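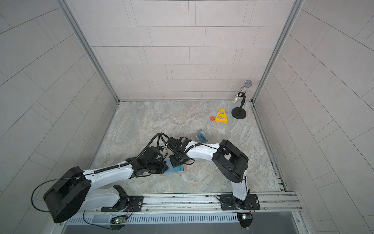 **Are the arms going to take over the lost property desk?**

I do lost property at Zallano and we've just been given a pair of Fu arms. Anyone lived with these? 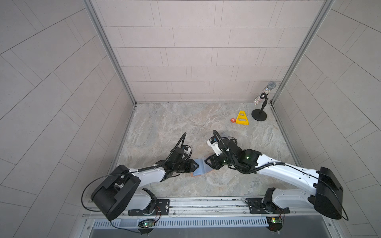 My hours are staying put till March, I'm told, but the job feels different already. I used to do every item by hand, and now I watch two grippers close in on a folded blue cloth with a brown thing under it and write down how it went!

**Reply 1**

We got ours at Famer last year. Nobody went, but 3 of us moved to the enquiries phone (hate it).

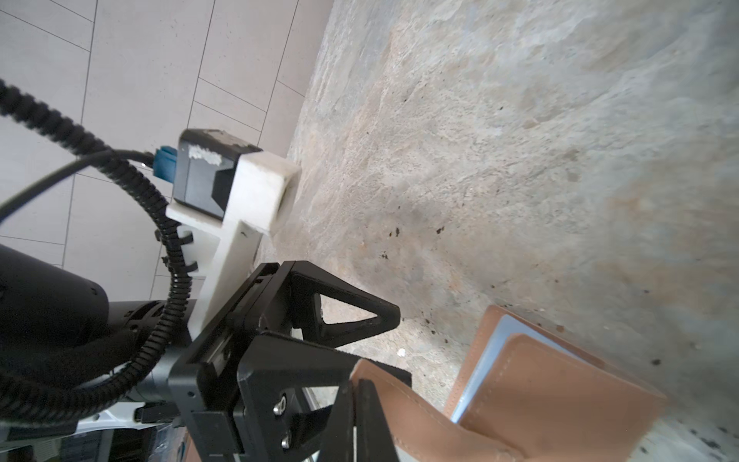

*Gripper at a brown wallet, blue card poking out.*

**Reply 2**

depends on your manager tbh

**Reply 3**

Ask for these in writing:

- who signs for valuables. A snap-fastened card wallet like this one should still have a person's name against it

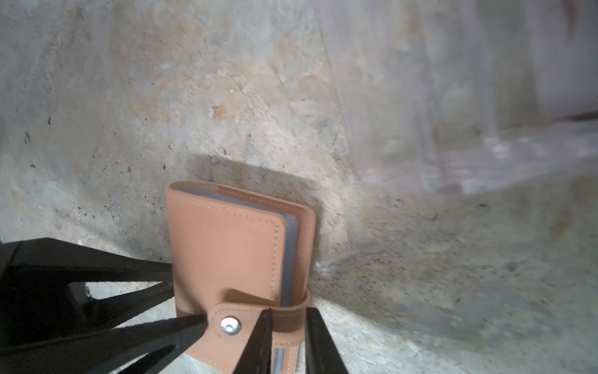 - whether you'll get the Minanico course, ours was paid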